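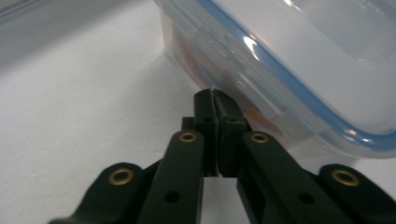 Neusa Lacerda replied at 16:40 that if the fingers meet cleanly at the tips, the linkage is fine, and would we please stop taking it apart. She wanted the logged closing values before anyone touched another screw.

Ticket: Grudeck gripper, jaws drift when asked to close on the latch
Project: Skevau (student project, kitchen tasks)
Status: open, again

Log

Closed the jaws on nothing, 40 times. The log says fully shut on all but 8 of them. The fingers were touching every time, so either the log is wrong or we have two kinds of shut.

Swapped the cable for the one from the other bench. No change, except that the other bench now has a ticket too.

Re-ran the zeroing script. It reported success in nearly 2 seconds, a speed I have learned not to trust.

Tried the latch on the clear food box. Pad slides off the ridges and ends up under the flap, pushing the whole box towards the wall. The box has a locking latch and takes the word seriously.

Hwa-young Bang, 17:15: Which zero file are you loading? There are 2 in the folder and the older one is from before the Riihimäki heat, when we had the short fingers on.

Me, 17:22: The older one.

Hwa-young Bang, 17:23: Right.

Loaded the newer file. Closed on nothing again, full set, all logged as shut. The latch is still a problem, but it is now the latch's problem and I have moved it to its own ticket.

To do: delete the old file, or at least give it a name other than zero_final. Return the cable. Tighten the grommet ends I loosened before Neusa's reply, and tell her after. Ask Trendusar whether they sell the grippier pads singly, as we only ever wear out the left.

Leaving this open until someone else has run it.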